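Looking After the Folding Cell: My Project Report

For my project I took over the cloth-folding cell at Ernent, which everyone calls Brerkesik (the name was there before me, so don't ask). My job wasn't to teach it anything clever. I had to get it set up properly, write down how to look after it, and keep it going until June. I loved it, even the boring bits!

The cell has an arm working over a pine table, with a two-finger gripper, and the clothes just get laid out under it. My first task was the gripper cable, because the old one ran too tight and tugged at the plug whenever the wrist turned. 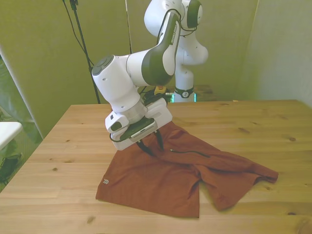
I ended up re-routing it twice. The first go left too little slack, so I undid all the ties and started again with the wrist turned as far as it would go. After that I ran 70 picks in a row and the plug stayed put, which made me happier than it probably should have.

Next came the fingers. They have to meet at the tips, and mine were out by more than 2 mm, so the gripper kept dropping thin cloth. I slackened the screws, closed the fingers gently on a strip of card, and tightened everything up bit by bit. Then I checked the height over the table, slowly, with my hand near the stop button the whole time (I was a bit nervous, I admit).

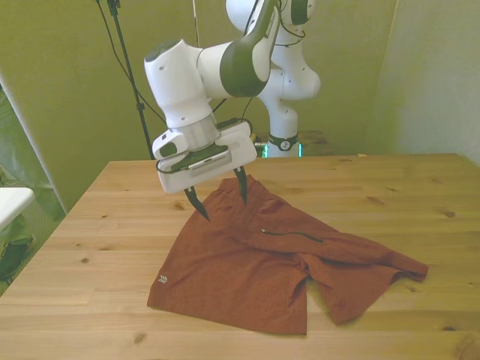 Setting up the wrist camera

I thought this would be a quick job and it took me 37 tries. The bracket came from Tadenberg and it's a decent bit of kit, but the view shifts if you nip up one screw before the other. I also had to set the focus by hand, and I kept getting it slightly soft.
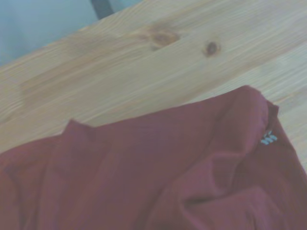 My check for the camera is now written on the cell's job sheet. Wipe the lens, move to the start position, save a picture and compare it with the last good one. The two knots in the table are brilliant for this, as they never move, so if they've wandered in the picture I know the bracket has slipped. I look at any small logo on the cloth as well, to see whether its edges are crisp. Next term I'd like to try the Ông mount, which has a locating pin, and I still need to order spare finger screws.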